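Barklow library to stay open later from September

Barklow Public Library will extend its evening hours starting in September, after the town council approved money for two additional part-time positions.

The main branch on Heltine Street now closes at 6 p.m. Under the new schedule it will stay open until 9 p.m. four evenings a week. Weekend hours will not change.

The council voted for the change after a spring survey of cardholders. The library received 674 replies, and 321 of those asked for later closing times. Parking and a larger children's section were the next most common requests.

Library staff said the evening hours are meant for people who work during the day and for high school students who need a place to study. The second-floor reading room and the computer room will both be open until closing. The local history room will keep its current hours and will still close at 5 p.m.

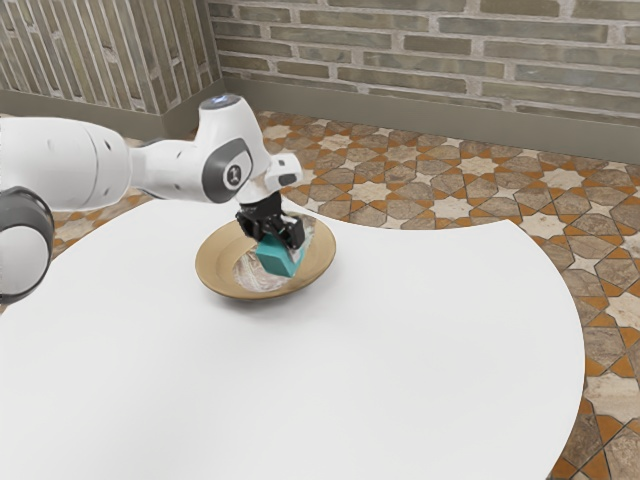

A computer-rendered robot arm holds a teal cube over a shallow tan bowl.

Evening classes will start in October, with beginner sessions in computer graphics, household budgeting and conversational Spanish. Classes are free with a library card, but space is limited and sign-up is required. Registration opens in August at the front desk and on the library's website.

The branch is also getting 300 new titles this summer, most of them large-print books and audiobooks. A wing added to the building last year gave the library shelf room for 600 more books, and part of that space is still unfilled.

Work on the front steps will continue through July. Visitors should use the side entrance on Jafarzadeh Avenue until it is finished. The book drop has been moved next to that door, and the ramp there is open.

The Clidus branch on the north side of town is not part of the new schedule. The council is expected to look at its hours again in January.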